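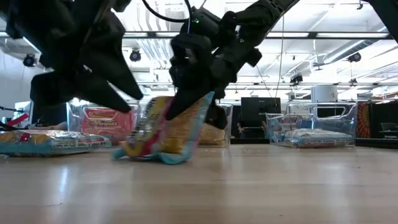
A bag of bread in clear plastic wrapping, lifted at one end.

Flexible food packaging

Flexible food packaging is the general name for bags, pouches, wrappers and sachets made from thin sheet material that bends when handled. It is set apart from rigid packaging such as tins, jars and tubs. Most of it is plastic film, though paper, foil and mixtures of the three are common.

Materials

Polyethylene is the usual choice for bread bags. It is soft, cheap and keeps in moisture, which slows the drying of the crumb but also softens the crust. Polypropylene is stiffer and clearer, and makes the crackling noise people link with crisps and biscuits. Many wrappers are laminates, in which two or more layers are bonded together. One layer may carry the print, another keep out oxygen and a third melt to form the seal.

Film thickness is given in microns. There are 1,000 microns in a millimetre, and a film of 35 microns is thin enough to fold sharply between the fingers.

Forming and sealing

Small bags are mostly made and filled on the same machine. Film is drawn from a reel over a shaped collar, sealed along its length to make a tube, then closed across the bottom. The food drops in and a second cross seal closes the top. This is called vertical form-fill-seal. Biscuits and bars, which would break if dropped, travel flat through a horizontal version of the same process. 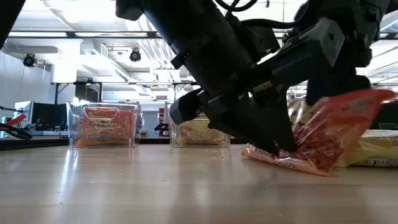 Snack bag in translucent red and orange plastic.

Crisp bags are often flushed with nitrogen before closing. The gas pushes out oxygen, which turns fats rancid, and leaves the bag plump so that the contents are cushioned - a feature often mistaken for short filling.

Sachets

A sachet is a small flat packet holding a single portion. Sauces, sugar, instant coffee and noodle seasoning are all sold this way. Powders that take up water from the air need a good moisture barrier, and foil or metal-coated film is widely used. A notch cut in the edge gives the tear a starting point.

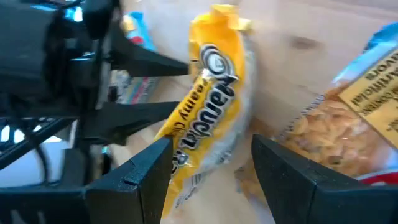
Yellow seasoning packet for instant noodles, with the Maruchan name.

Waste and recycling

Single-material films can be melted and used again, but laminates are hard to separate and many are burned or buried. Light weight is also a drawback at sorting plants, where loose film wraps around moving parts. Some shops keep collection points for clean bags. Compostable films exist, although many break down properly only in the heat of an industrial composter.

See also: Heat sealing; Shelf life; Bread bag clip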